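Pallton 3 phone: your questions, our doubts

Updated 7/9/18 by Rasmus Kuusk

156 shares | 3 comments

The mail about this phone hasn't let up since it was shown in May, and most of it asks the same things. I've used one for long enough to have opinions. Some of the company's answers are in here too, for whatever they're worth.

Is it really a new phone?

Barely. The processor is a step up and the back is glass now. The screen is the same panel as last year's with a new name on the box. If you own the Pallton 2 and it still holds a charge, I can't see what you'd be paying for.

What does it cost?

The base model is $664 unlocked. Last year's phone is down to $400 at Grovville stores, and that is the one I'd look at first. A carrier deal may make the new one look cheaper, but add up the monthly payments before you sign anything.

Does the battery last two days, like the ad says?

It didn't for me. I got through a workday and an evening, then it wanted the charger. When I asked how they tested it, I was told "typical mixed use." I asked what that meant and I'm still waiting.

Is the "AI camera" any good?

It's a decent camera with a label stuck on it. The phone guesses whether you're pointing it at food, a pet or a sunset, then turns up the color. Sometimes that helps. More often the grass comes out looking like a pool table. You can turn it off in settings, under Camera and then Smart Scene, and I did on the first day.
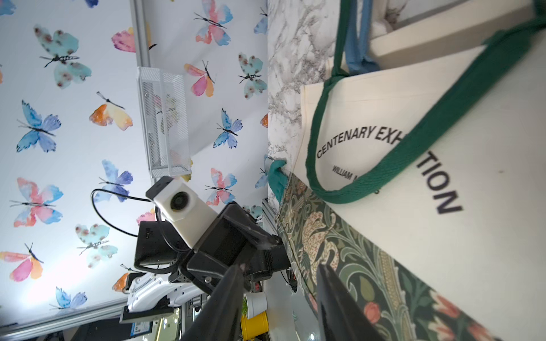

Low light is another story. Night shots are cleaner than last year's, I'll give them that, though faces still go soft and waxy if anybody moves.

Can I still plug in my headphones?

No. There's an adapter in the box, and it's short and easy to lose. The company says dropping the jack made room for a bigger battery – see above for how that went.

How long will it get updates?

They promise two years of Android updates. They promised that for the first Pallton as well, and the second big update showed up so late that plenty of owners had moved on. I'd treat the promise as a maybe.

Is the face unlock safe?

It's handy. I wouldn't put a banking app behind it. It uses the regular front camera and nothing more, and the setup screen admits in small gray type that a fingerprint is more secure.

What about the Gunawardena case everyone recommends?

It's fine. It makes a slippery phone less slippery, and you stop seeing the glass back you paid extra for.

Will there be a smaller version?

There's a rumor about one, code name Jiltudcombe. I've seen one blurry spec list and no phone. Don't hold off buying something on account of it.

Contact | Corrections | © 2018 | Back to top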